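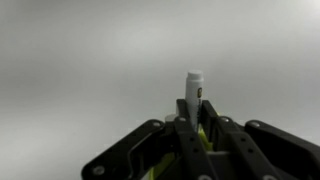 Can I use the warmer for perfumed balm and unperfumed balm on the same day?

Make the unperfumed batch first. The smell of peppermint or orange stays in the pot even after washing, and the second batch will take it. If you make perfumed balm often, it is better to buy a second inner pot (spare part 1217) and keep one for each kind.

Grurunance Table Warmer, User Manual
Section 4: Melting, pouring and filling

Please read Section 2 (Electrical safety) and Section 3 (Unpacking and first heating) before you start with this section. The first heating with water only must be done before any wax goes in the pot.

4.1 What you need on the table

The warmer, with the inner pot and the lid.
The Trastus filling tray, with its scraper. The tray has 40 holes.
Empty tubes with caps.
A kitchen scale.
The probe thermometer. If you lost the one from the box, any candy thermometer with a clip can do the work.
Paper towels, more than you think.
A heat-safe spoon or a silicone spatula. Wooden spoons hold old oil in them and we do not advise them.

Cover the table with baking paper or a washable mat. Dropped wax comes off from most tables with a plastic card, but on unfinished wood it leaves a mark.

4.2 Placing the warmer

1. Put the warmer on a flat table, with a hand's width of free space on each side.
2. Turn the spout to the side of the hand you pour with. The spout ring turns only when the warmer is cold.
3. Lead the cord to the back. It must not hang over the front of the table.
4. Check that the valve handle is in the closed position (handle pointing to the left).
5. Put the inner pot in and press lightly until it sits. You should feel a small click.

CAUTION: If there is no click, take the pot out and look at the rubber ring. A folded ring lets the wax go down between the pot and the heater, and this is not covered by the warranty.

4.3 Melting

1. Weigh your wax, butter and oil according to your recipe. Three basic recipes are in Section 7.
2. Put the wax in first, without the oil. Pellets melt faster than blocks. If you have a block, cut it in pieces of the size of a walnut.
3. Close the lid and turn the dial to position 2.
4. Wait nine minutes, then open the lid and stir. From now, stir each time you pass by the table.
5. When the wax is fully clear, add the butter, then the oil. The mix will turn cloudy for a moment. Continue stirring until it is clear again.
6. Turn the dial down to position 1.
7. Add flavor or essential oil as the last thing, just before pouring.

Note: Position 3 is for cleaning and for candle wax. For balm it is too strong.

WARNING: Never let the mix go over 194 °F. The warmer switches off by itself if the heater becomes too hot, but this switch protects the warmer and does not measure your mix. Use the thermometer. If the mix begins to smoke, turn the dial to 0, pull the plug and leave the lid on. Never put water on hot wax.

If you use shea butter, keep the melted mix on position 1 for a longer time before you pour it. Shea butter which was heated only a little can become grainy after a few weeks. The balm is still good to use, but it feels like sand on the lips and people will complain.

4.4 Preparing the tubes

Many customers write us that their tubes leak from the bottom. In most cases the small inner platform was not turned down completely.

1. Turn the wheel of each tube until it stops. Do not force it after the stop.
2. Look inside the tube. The platform must be at the bottom.
3. Push the tubes in the tray from below until the upper edge is level with the tray surface.
4. Fill the unused holes with the plugs from the bag.
5. Keep the caps apart, in a clean bowl with a cover.

If the room is cold, warm the tubes for a short time near the warmer (not on it). Cold tubes make the balm shrink fast, and you get a deep hole in the middle.

4.5 Pouring

1. Check the thermometer again.
2. Put the tray under the spout, with the far corner first.
3. Open the valve a quarter turn. Start slow, you can open more when you have the feeling for it.
4. Move the tray in rows. It is not necessary to stop at every hole. The balm which runs on the tray surface will be scraped later.
5. Close the valve when the last row is full. One or two drops will still come.
6. Wait until the surface becomes dull, then pour a thin second layer on all tubes. This closes the holes in the middle.
7. Leave the tray completely still. Do not put it in the refrigerator.

When the balm is firm but a little soft under the finger, hold the scraper flat and pull it over the tray in one movement, toward you. The scraped balm can go back to the pot if it is clean.

Press each tube out from below and put on the cap. If you want to write the batch on the tube, do it now with an alcohol marker, before fingers with oil have touched it.

A tip from Shirley Zacharias, who tested this manual for us in March: keep one tube from each batch in a drawer and do not sell it. If a customer has a question later, you have the same balm to compare. 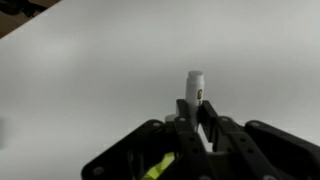
How long must the tubes stand before I put labels on them?

Wait until the next day. The tube looks cool from the outside much earlier, but the balm inside is still giving heat, and the glue of the label will slide. Wipe the tube with a dry cloth before you apply the label.

4.6 Labels

The label sheets in the box are made by Zoleck and fit the standard round tube. The oval tube needs a different sheet, please look at the list in Section 9.

1. Print one test sheet on normal paper and hold it against a tube.
2. Check that the ingredient list can be read. A small letter size looks fine on the screen and is impossible on a tube.
3. Print on the label sheet. Let the ink dry.
4. Lay the tube in the groove of the label guide, with the cap to the left.
5. Put the short edge of the label on the tube and roll the tube away from you.
6. Rub the end of the label with your thumb.

Note: The label guide is for filled tubes with the cap on. An empty tube is too light and will jump.

If you sell your balm, your country or state may have rules about what the label must say. We cannot give advice about this. Ask before you print a large quantity.

4.7 Cleaning after use

Clean while the pot is warm. When it is cold, you have double work.

1. Open the valve and let the rest of the mix run in a paper cup.
2. Turn the dial to 0 and pull the plug.
3. With a heat glove, lift the pot out. Wipe the inside with paper towels until they come out almost clean.
4. Wash the pot in hot water with dish soap. Push the small brush through the spout from both sides.
5. Dry everything, also the rubber ring. Water that stays in the valve will make the next batch spit.

CAUTION: Do not pour balm or wax in the sink. It becomes hard in the pipe. The heater part must never be put in water or under the tap.

The tray and scraper can be put in the freezer for a short time. The thin layer of balm will then break off if you bend the tray a little. Do not wash the tray in the dishwasher, it becomes crooked and the tubes will not stand straight any more.

4.8 When something is not good

The balm does not come out from the spout. The spout is cold and a plug of wax is inside. Close the lid, put the dial on position 2 and wait. Do not push a wire in the valve.

The valve drips all the time. Usually there is a small piece of hard wax in it. Open and close it several times while the mix is hot. If it still drips, order the valve set from Sawatzky, our parts partner.

The balm is too soft in summer. Add more wax to the recipe, in small steps, and make a small test batch each time.

White spots on the top. The mix was poured too cool. You can melt it once more.

The balm turns inside the tube but does not come up. The platform was not at the bottom when you filled, or the wheel was forced. Use another tube.

The light is off but the plug is in. The heat switch has opened. Let the warmer cool fully, then press the small button on the underside. If this happens again in the same batch, stop using it and contact us.

Questions about this section can be sent to Tanner Fortin at customer support. Please write the serial number from the underside of the warmer. Section 4 was last changed on 10th July, and the older printed version shows the valve handle on the wrong side.

Continue with Section 5: Using the warmer for candles.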